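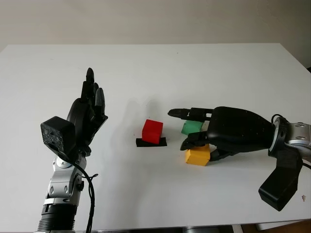

Three coloured cubes on the white table at Himotwood.

Karine Grewal keeps the cubes in an old tea tin with a dent in the lid. She puts the tin down by the kettle, moves a pile of post off a chair and asks whether I mind the window open. There is sanding going on downstairs and the dust finds its way up.

Himotwood makes plain coloured blocks and sells most of them to nurseries and childminders. Grewal started it after leaving Inden, where she had worked on shop displays. The workshop is on the ground floor of a former bakery in Oltport. The upstairs room is for trying things out, which mostly means putting blocks on a table and looking at them.

"People expect there to be more to it," she says. "You put a few out and you see what you want to do with them. If you want to pick them up, good. If you don't, something is off with the size or the colour."

She is particular about the table. The first one up here was pine, a present from her aunt, and she got rid of it after a winter. "It was orange, more or less. Everything on it looked warm. We signed off a yellow on that table and when the boxes arrived it was nearly green. So I went and got a white one. Matt, so you don't get the lamp shining back at you."

The wall behind was already beige and she left it alone.

Colour takes up more of her week than anything else. The paint comes from a supplier called Żak, and she has kept every sample card they have sent, in two shoeboxes under the stairs. The red has been changed more often than any other. An early one was too close to brick, and the one after that rubbed off on a sleeve.

"Red is the one that gets noticed. A child will go for it and an adult will as well. You can get away with a blue that's a bit dull. I don't think you can with red."

I ask why she sticks with cubes. There are arches and triangles in the catalogue, and a long plank that she says sells badly. She thinks about it while she makes the tea.

"A cube hasn't got a wrong way up. You can drop it and it's still the right way up. With the arch, they get it on its side and then they want you to sort it out. I like the arch, I drew it, but I wouldn't give it to somebody first."

The small size was an argument that went on for most of a year. Her business partner at the time wanted everything big enough for two hands. Grewal wanted something that could be held between a finger and thumb, and said so at every meeting. They ended up making both. The small cubes are sold for older children, with a line on the box about age, and the big ones go to the baby rooms.

Last September they had their largest order so far, 974 sets, for a chain of after-school clubs. It took 15 people to pack it, counting her mother and the man who delivers the timber. She says she would take an order like that again but would want more notice.

"We ran out of bags. I was driving round Oltport looking for cotton bags at eight in the evening. Some of those clubs got theirs in brown paper and they never said a word about it."

The sets are not sorted by colour before they go out. Customers have asked for it, and one nursery sent a long letter on the subject. Grewal tried it for a month and went back to tipping them in mixed.

"They're going to be mixed up in five minutes anyway. And I think it's nicer to open it and see all of it together. Then if you want the reds in a row you can do that yourself. That's half of what people do with them."

Does she still play with them? She says she does, usually when she is on the phone. She makes towers, and sometimes a square, and she can't leave a gap between two cubes without wanting to close it. Her daughter, who is eleven and has had enough of blocks, makes fun of her for this.

A new green is due from Żak before the end of the month. Grewal shows me the card, which is darker than the present one. She isn't sure about it yet and wants to see it painted up, on the white table, in the morning and again at teatime when the light has gone round to the other side of the building.

"I'll probably send it back," she says. "I sent the last one back."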